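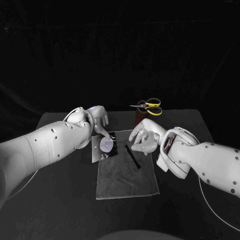
Head camera view, packing task, left index finger on the pouch

Clear bags and black pouches are wrecking my demo set. Re-record or relabel?

Asked in: Teleoperation and Imitation Learning
Tags: bimanual, demonstrations, dataset-cleaning, transparent-objects

Hi all, long-time reader, first real question, so sorry if it rambles.

I'm collecting teleop demos for a two-handed packing task and I've got 395 episodes so far. The setup is in the picture up top: dark table, black backdrop, grey towel as the work area, scissors standing in a cup at the back. The things to handle are a black pouch with a round window in it (there's a lavender disc inside), a clear plastic bag, and a narrow black strip. Left hand deals with the pouch and bag, right hand deals with the strip. I drive both arms myself, and the recording goes through a tool called Curano, which chops everything into episodes and lets me type a label for each one.

I trained a first policy on the whole pile and it's bad in a really particular way. The left hand goes to the right neighborhood, puts a finger down near the disc, and then just sort of stays there. It'll sit for ages. Sometimes it slides the finger a bit, sometimes it lifts and comes straight back down in the same spot. The right hand, meanwhile, is fine! It finds the strip, closes on it, carries it over, no complaints at all.

Things I've already tried or thought about:

I trained longer. Same thing, only more confident.

I turned up the brightness augmentation, thinking the glare on the plastic was throwing it off. Maybe a tiny bit better? I wouldn't swear to it.

I watched a bunch of my own episodes back and, okay, I do pause a lot. When I press on the pouch to hold it still I usually wait until I'm sure about the edge of the bag, because from the head camera I can barely see where the plastic starts. So there's a lot of me doing nothing with one finger on the pouch.

My labels are also kind of a mess. I started out writing "pack the pouch" for everything, and later switched to "hold pouch, pick up strip" and "put pouch in bag" as separate episodes. Both kinds are in the training set.

So do I throw all this out and record it again, or can it be saved by relabeling? I'd really love to not redo it. My shoulders are still complaining. Also, is a transparent bag just a dumb thing to pick for a first task? I have a second task planned with the scissors and I'm wondering if I should switch to that and come back to this one later.

Thanks in advance, and yes I searched first, the only thread I found was about glass bottles and it ended with the guy buying different bottles.

3 answers, sorted by votes

Answer 1 (accepted)

Don't throw it out! I had pretty much this exact disease last winter with a cable bagging task and most of my data turned out to be perfectly usable once I cleaned it up.

Your own question has the answer in it, I think. You pause with a finger on the pouch. If the policy only sees the current image plus joint positions, then the image at the start of your pause and the image at the end of it are basically the same picture, and in nearly all of those examples the recorded action is "stay put." So it learned to stay put. It copied you beautifully, poor thing. Training longer makes it worse for the same reason.

What I'd do, in this order:

Trim the idle stretches. Go through and find runs where both arms are below some small speed and cut them down to a handful of steps. Don't remove them completely, a short hold is useful when the other hand is in the middle of grabbing something. Make sure you check both arms before you cut. My first script only looked at the left one and happily deleted every good grasp the right hand had done, and I didn't notice until I'd trained on it overnight.

Fix the labels before you train again. Pick one level of detail and stick to it. I'd go with your shorter ones. You can split the old "pack the pouch" episodes at the moment the strip gets released, that's an easy thing to spot when you scrub through. It's boring work, put on some music.

Then hold back 20 episodes that you never train on and look at the predicted actions on those next to what you did. Look mainly at the first moments after a hold. If the prediction is still flat there, you've got more trimming to do.

After all that, record a small extra batch where you fix the pause at the source. Rehearse the motion with the recorder off until you can do it without stopping to think. I know it feels silly to practice with your own robot but it made the biggest difference for me, more than anything I did in code. And if you can't see the edge of the bag from the head view, well, the policy can't either. Which brings me to cameras. Do you have anything on the wrists? The glare moves around when the viewpoint moves, and a close view from the hand picks up the bag opening much better than one from up top.

On the labels one more time, write down your rule somewhere. Mine is a text file called Makik (after the project, long story) and it just says what starts an episode, what ends it, and which verbs I'm allowed to use. I was using "grab," "pick" and "take" for the same motion before that.

Comments on this answer

Asker: This is so helpful, thank you! No wrist cameras yet, there are mounts but I've been putting it off. Trimming script is running now. The idle part was a LOT bigger than I expected, kind of embarrassing.

Answerer: Mine was worse, trust me. If you do add wrist cameras, keep the old episodes in a separate folder until you decide how to mix them. Missing views need handling in the loader and it's easy to feed it black images without realizing.

Asker: Update for anyone who lands here later. Retrained on trimmed and relabeled data. The long freeze is gone in most tries and it goes for the bag now. It misses the opening more than I'd like, so wrist cameras are next.

Answer 2

I'd look at the background too. Black pouch, black strip, dark table, black backdrop. The towel is doing all the work there. As long as your things stay on the towel you have contrast, but the minute the strip slides off onto the table you've got dark on dark and good luck. We had that at Perton with rubber gaskets and ended up swapping the towel color every so often, plus moving the towel itself so the policy didn't learn one fixed spot. Do you move the towel between episodes? If it's always in the same place, try shifting it by a hand's width and see if the policy falls over. Mine did.

I wouldn't make the bag easier to see by drawing on it or putting tape on it, if you were thinking of that. It works great until somebody hands you a bag without tape.

About the scissors, I'd leave that for after. Pulling them out of a cup is harder than it sounds with fingers like that, you have to get one into a loop or pinch the handle, and the whole cup wants to come along. Plastic bags are annoying but at least they're light.

Comments on this answer

Asker: I don't move the towel, no. I even have little pencil marks for the corners. Guess those have to go.

Another user: Pencil marks, haha, same here. I kept mine and just added 2 more positions, and I rotate through them. Makes it easier to tell later which position is the one it struggles with.

Answer 3

just use Forsyth, it has auto trimming, worked for me

Comments on this answer

Another user: Does it check both arms though? The version I tried only had a threshold for a single arm.

Answerer: not sure, i only have one arm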